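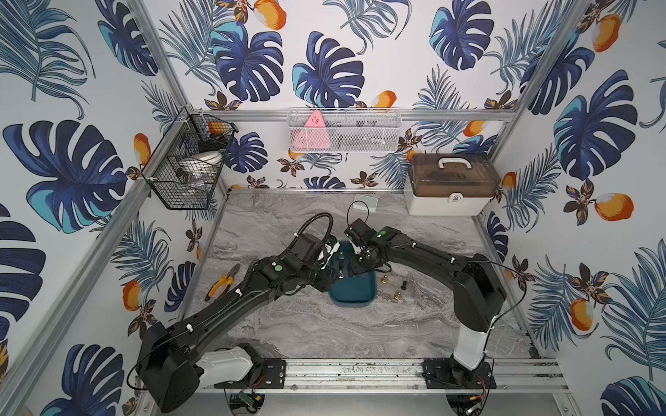

Varcombe Museum has opened an exhibition on the history of printed wallpaper, drawing on the archive of the former Carrilho works in the town. The display, entitled Paper Gardens, occupies the ground-floor galleries and will remain in place until August. It traces the use of plants and fruit in wallpaper design from early block-printed sheets to present-day digital rolls. Large tropical foliage, which fell out of favour for several decades, has returned strongly to the market, and patterns of navy and turquoise monstera leaves with palm fronds and round orange fruits on a white background are now a familiar choice for walls of every kind. The museum has devoted its final room to this revival.

The exhibition brings together 157 items, among them printing blocks, colour trials, order books and complete lengths of paper. The earliest dated piece is a fragment of 1746, found beneath later layers during repairs to a house at Skorkudton. It carries a repeating design of vine leaves and has been conserved for the occasion. Visitors will be able to view it under low light in a separate case.

Ignacio Tejada, curator of the exhibition, said that the Carrilho archive had been catalogued in full for the first time. "The order books tell us who was buying these papers and for which rooms," he said. "We had expected to find the large houses well represented. The number of shopkeepers and schoolteachers came as a surprise, and it has changed the way we have arranged the galleries."

A second section considers the surfaces that were commonly sold alongside wallpaper, including painted wood grain and imitation stone. Marbled papers were offered by Carrilho in 33 colourings, of which grey was the most frequently reordered — a preference that has carried over into modern floors and worktops. 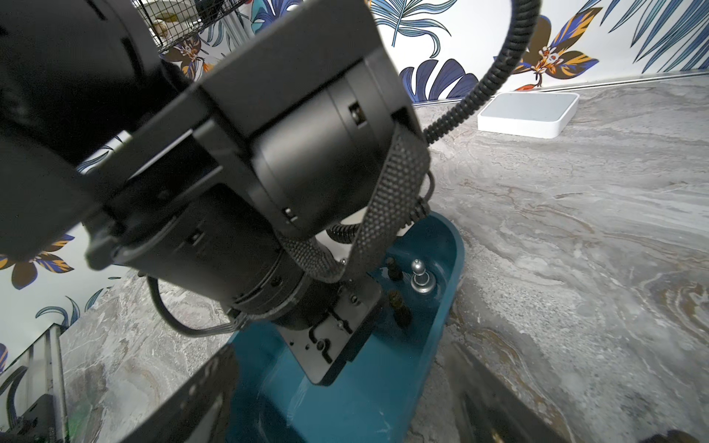

Grey marble remains a popular finish for worktops.

The museum has also published an illustrated guide to the collection, prepared with the support of the Vekora Foundation. It includes an essay on the pigments used at the works and a list of the 12 designers whose names appear in the records. Several others are known only by their initials, and the museum would welcome information from families with a connection to the firm.

Admission to the exhibition is included in the museum's general ticket. School parties should book in advance through the education office.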